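Tips for a small hauling and moving van - keeping the back end in order

Stuff we've picked up running two vans out of the Skollirik yard. Most of it is boring. Most of it saves an hour somewhere.

Blankets first. Fold in thirds, then in half, fold facing the door. Always the same way. You can grab one with a hand full of straps and it won't come open on you. Wash them every June whether they look bad or not. Cold water, no softener, softener makes them slick and they slide right off a dresser.

Straps. Roll from the buckle end, rubber band around the middle. Don't knot them. Ratchets get a drop of dry lube, not the oily kind, oily kind picks up grit and then you're fighting it at 6 in the morning in somebody's driveway. We use the Surdu spray. Any dry one is fine.

Dolly wheels - check for hair and string. Cut it out with a seam ripper, works way better then a knife. If a wheel still pulls left after that, swap it with the one behind it before you buy a new one.

Floor of the van. Sweep from the bulkhead to the door, then wipe with a damp mop. Vinegar and water if someone hauled onions. Leave the doors open till it's dry. Sticky patch from old tape? Cooking oil on a rag, wait 8 minutes, scrape with a plastic card, then dish soap or the next guy goes down on his back.

Paperwork. One clipboard per van, hung on a hook by the passenger door. Fuel slips in an envelope under the clip. Write the odometer number on the slip right at the pump, not later. Later never happens. Our last tire change was at 3132 on the trip meter and I only know that from a fuel slip.

Winter gear goes in a lidded tub behind the seat. Caps, gloves, spare socks. Knit things get washed inside out and dried flat on a towel. 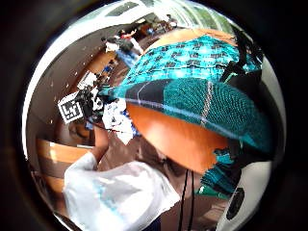
Teal knit cap, bumpy band at the bottom

If a cap has stretched out, wet just the band, squeeze (don't wring), push it back into shape with your fingers and leave it alone overnight. Pilling - use a dull razor, short strokes, keep the knit flat. Gloves you turn halfway, let them dry, then turn the rest.

Boxes. Buy used if you can, but press the bottom corners with your thumb. Soft corner, leave it. Two strips of tape along the seam and one across. Write the room on the side and on one end, never the top, tops get stacked on. The 85 cent boxes from Celta hold up for two or three moves if you keep them off concrete. Put down a pallet, or even old cardboard.

Lightbulb in the cargo area always goes at the worst time. Keep a headlamp in the door pocket, batteries in a seperate bag so they don't drain.

Keys. Tag them with the unit number, not the plate. Ours is 701 for the long one. Spare goes in the lockbox at the Stesine office, and you sign for it, every time, yes even for ten minutes.

Fitting a fridge: tape the doors, cord coiled and taped to the back, shelves out and wrapped seperately. Stand it up all the way. If it had to lie down, let it stand for a good few hours before pluging it in, overnight is better.

Last load of the day, put the blankets back before you park. Cab trash out too.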